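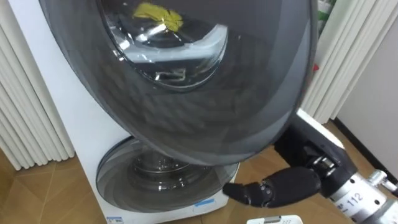

Print this page | E-mail this to a friend

Chrysoula Michailidis and the long way round

I'd been trying to pin Chrysoula down since April, and when she finally rang it was from a lay-by. "I've got a sandwich and half an hour," she said, "so ask me things!"

She's 64 and has just finished walking the whole coast path out of Erkholm and back again, all 2,236 kilometres of it (she did it in chunks, going home in between to see the dog). I walk to the bus stop and call it exercise, so I had plenty to ask.

First, why? "My knees were still working and I'd retired. I'd bought a map years ago and it was sitting in the drawer making me feel guilty."

She planned to do the lot alone, but her old workmate Lambros Pappas came along for the first 200 and then kept turning up. "He'd be there in a car park with a flask, saying he was only stopping till lunch. Then it's three days later and he's borrowing my socks."

Ah yes, socks. I wanted to know what she'd carried, and she got quite fierce about it. Two pairs on the go, one for evenings, a waterproof she hated and a tin of sardines she never opened. "I carried those sardines past the 1,000 mark and by then I was fond of them. They're on the kitchen shelf now."

The worst bit was the marsh below Cornine, where the path had been moved and the signs hadn't. She lost most of an afternoon and sat on a gate and cried. "Then a woman came by with a pram, a pram!, and told me I was ten minutes from the village. I felt such a fool."

And the best? She had to chew on that one, along with the sandwich. "Early mornings. You come over a hill, there's the sea again, and you've got it to yourself."

Tato, the dog, is too old for long walks, so the next one will be shorter. She's looking at the river route, and Lambros says he'll only come for the first day.

Print this page | E-mail this to a friend

Recent items
Erkholm ferry: summer times
Soup for a wet weekend
Letters: who moved our footpath?
Growing beans in a small yard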